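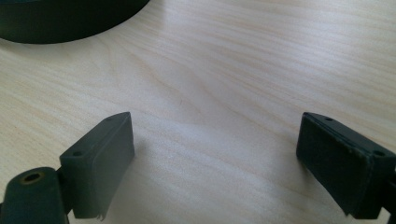 Pale wood tabletop, wavy grain, dark round thing up in the left corner.

Cloklow tabletop set: read me first

Hi! I put this little collection together because I love tables (I know) and because I kept wanting pictures of plain wood that weren't polished up for a catalog. It's called Cloklow, it lives in one folder, and you're welcome to use it for whatever you like.

What's inside

456 pictures of light-colored tabletops, mostly close up and mostly bare. Some have an object or two near the edges. The folder is split in 2: "grain" is for pictures where the wood takes up most of the space, and "things" is for mugs, bowls, boxes and all the other stuff that lives on a table. If a picture could go in either one, I put it in "grain" — my set, my rules!

There's also a file called notes.txt with one line per picture. I wrote the lines myself, usually in the evening, so the style wanders. Some say "wavy, pinkish" and some go on for quite a while about a knot.

About the light

This was the part I fussed over the most. Pale wood goes nearly white wherever the light lands on it, and then you lose the grain right where you wanted to look at it. I left those patches alone. No color fixing, no sharpening, no cropping. If you need even light all the way across, try the subfolder called "flat" inside "grain", which has 34 pictures that came out pretty close.
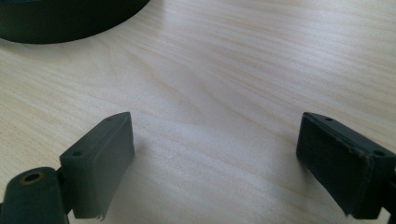

Same tabletop, grain running up toward the right, with a brighter patch across the middle and right.

Words I use in the notes

"Ripple" means the grain bends in shallow waves. "Streak" means it runs more or less straight. "Washed" means the light has eaten part of it. I use "round, dark" for any curved dark object I can't see enough of to name, and I'd rather keep it vague than guess.

Known problems

I never wrote down what kind of wood any of the tables are, so please don't ask me to swear to oak or birch. A few lines in notes.txt have typos. The "things" folder is heavy on kitchen stuff and light on everything else, and I'd like to even that out — probably in November, when I'm stuck indoors anyway.

Using it

Free for school, work, wallpaper, practice drawings, anything. A mention of Cloklow is nice but I won't chase you for it. If you sort the pictures some better way, send me your list and I'll add it next to mine.

Last updated 06/04/2019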